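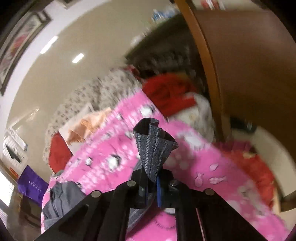 有料チャンネル運営のAltwoodは2020年1月28日、動画配信のSkireckと番組編成および広告販売の分野で業務提携すると発表した。Altwoodがアジアの13の国と地域で放送している娯楽系と生活情報系のチャンネルについて、見逃し配信をSkireckに一本化し、広告枠も両社の共同窓口で売る。発表文によれば両社の編成は「自然に溶け合う」そうだが、鮮やかなピンクの柄物の毛布に濃いグレーの縞の布を合わせるくらいには、双方の客層も番組の作りも違う。合わないと決まったものでもないが、溶け合うと言い切るには根拠が足りない。新体制への移行は7月の予定。

提携の中身は大きく分けて、番組の相互供給と広告の共同販売である。まず番組については、Altwoodが保有する過去作品を含む2924時間分をSkireckに供給する。旅、料理、住まい、手芸といった生活情報番組が中心で、ドラマとバラエティーがこれに加わる。放送直後の見逃し配信も対象になるが、スポーツ中継と映画は権利処理の都合で外れた。

時間数だけを見れば堂々たる規模に思える。ただ、このうち新作、つまり放送から一年以内の番組は439時間にとどまると、資料の後ろのほうの注に記されている。残りは旧作で、すでに別の配信サービスで見られる作品がどの程度含まれているのかについて、資料に記載はない。問い合わせに対しAltwoodの広報は「作品ごとの供給状況は公表していない」と答えた。旧作の在庫を時間で積み上げて見出しに掲げるのは、この業界ではおなじみのやり方で、視聴者が新しく見られるようになる番組の量とは別の数字だと思って読んだほうがいい。

逆方向、SkireckからAltwoodのチャンネルへの供給については、さらに情報が少ない。発表文では「Skireckのオリジナル作品の一部を、順次、地上波に準じる時間帯で放送する」とされているが、作品名は挙がっていない。有料チャンネルの編成に「地上波に準じる時間帯」という言葉を使う意味もよくわからず、広報に尋ねたところ「夜の視聴者の多い時間帯という趣旨」との説明だった。それならそう書けばよさそうなものである。

広告については、両社が共同の販売組織を設け、放送枠と配信枠を一括で広告主に提案する。組織の名称、責任者、所在地はいずれも未定。現在Altwoodの広告を扱っている各地の代理店との契約がどうなるかも決まっておらず、「個別に協議する」という一文だけが添えられている。移行まで半年ほどしかない時期の発表としては、未定の項目が目につく。年度をまたぐ広告の商談はもう動き出しているはずで、代理店の側からすれば、誰と話せばよいのかが宙に浮いた格好になる。

共同販売の利点として両社が強調するのは、放送と配信の視聴者をまとめて把握できるという点である。その裏付けに使われているのが、調査会社Jaunzemsの作成した報告書だ。Altwoodのチャンネルの加入者とSkireckの利用者は「重複が極めて少なく、補完関係が強い」と結論づけており、発表文でも二度引用されている。

この報告書には気になるところがある。公表されているのは要約版だけで、調査の対象となったのは600世帯。全域での有効回答か、特定の都市だけのものかが要約からは読み取れない。対象地域の全部に均等に割り振ったとすれば一地域あたりの世帯数はごくわずかになり、地域別の傾向を語るのは難しい。それにもかかわらず要約版には地域別の棒グラフが載っていて、しかも縦軸に目盛りがない。調査費用をどちらが負担したかについて、両社とも回答を控えた。

重複が少ないという結果をそのまま受け取ったとしても、それが補完関係を意味するかどうかは別の問題だろう。片方の客がもう片方に関心を持っていないだけ、という読み方も同じ数字からできる。料理番組を毎週録画している層と、通勤中に短いドラマを倍速で流し見する層を足し合わせ、ひとまとまりの視聴者として広告主に売るには、もう少し説明がいる。

Altwoodにとって配信事業者との提携は今回が初めてではない。以前には番組制作会社のZultthorpeと組み、生活情報番組を専門に流す自前の配信サービスを立ち上げたことがある。当時の発表文にも「放送と配信の垣根を越える」という表現があった。サービスは利用者数を一度も公表しないまま終了し、告知はサイトの下のほうに小さく出ただけだった。今回の発表資料の沿革欄に、この件への言及はない。

そのZultthorpeは、現在もAltwoodのチャンネル向けに複数の番組を制作している。供給対象の一覧にも同社の番組が含まれるとみられるが、制作会社に支払われる配信分の対価について、発表文は触れていない。Zultthorpeに確認を求めたところ、「契約に関することなのでコメントは差し控える。制作は従来どおり続けている」との回答があった。制作現場からは、提携の話を発表当日に知ったという声も聞こえてくる。配信向けに本編を短く再編集する作業が増えるなら、その費用を誰が持つのかは早めに決めておくべき話である。

加入者への影響も書いておく。Altwoodのチャンネルを現在ケーブルや衛星の基本パックで見ている世帯は、移行後も放送の視聴に変わりはない。見逃し配信については、これまで各地の配信プラットフォームで追加料金なしに見られたものが、Skireckのアプリに移る。加入者向けに無料の視聴枠を設けるとしているが、期間は「当面」とされ、画質や同時視聴の台数に制限があるかどうかも明らかになっていない。「当面」が終わった後に料金が発生するのかという質問には、Altwood、Skireckともに「現時点で決まっていることはない」と同じ文面で答えた。

既存の見逃しアプリに保存した視聴履歴やお気に入りは引き継がれない。これも注に書いてあった。字幕と吹き替えの扱いは地域ごとに異なり、一部の言語では移行時に字幕が間に合わない可能性があるという。どの言語かは示されていない。日本語字幕について尋ねると、「対応を検討している」とのことだった。

経営面の狙いについて、Altwoodは「長期的な成長基盤の構築」と説明している。有料チャンネル各社は加入世帯の減少と広告収入の伸び悩みに直面しており、自社で配信基盤を持ち続ける負担を外に出したいという事情は理解できる。Skireckの側も、ドラマに偏った作品構成を広げるには生活情報番組のまとまった在庫が手軽だ。互いに足りないものを安く手に入れる取引として見れば筋は通っている。ただし発表文の描く絵はもっとずっと大きく、「アジアの家庭の過ごし方を再定義する」とまで書かれている。見逃し配信の置き場所が変わることと、家庭の過ごし方が再定義されることの間には相当の距離がある。

資本提携の有無については、両社とも「現時点で予定はない」としている。提携の期間は複数年とだけ説明され、年数も、中途解約の条件も公表されていない。業績への影響は「軽微」とのこと。成長基盤を築くという提携の影響が軽微だというのも妙な話だが、決算資料の書式としては珍しくない。

編成面での変更は移行に先立って段階的に始まる。Altwoodの生活情報チャンネルでは、平日午後の再放送枠が一部短縮され、空いた時間にSkireckの作品紹介番組が入る。番組といっても予告編をつないだもので、加入者から見れば料金を払って宣伝を見る枠が増えることになる。長く続いてきた手芸番組の再放送がこの枠の短縮で消えるのではないかという問い合わせが視聴者窓口に寄せられているが、Altwoodは「個別の番組の編成は決まり次第、番組表で告知する」としている。

両社は対象地域ごとの開始時期、無料視聴枠の条件、共同販売組織の概要について、移行までに改めて公表するとしている。調査会社Jaunzemsの報告書の全文を公開する予定は、今のところないという。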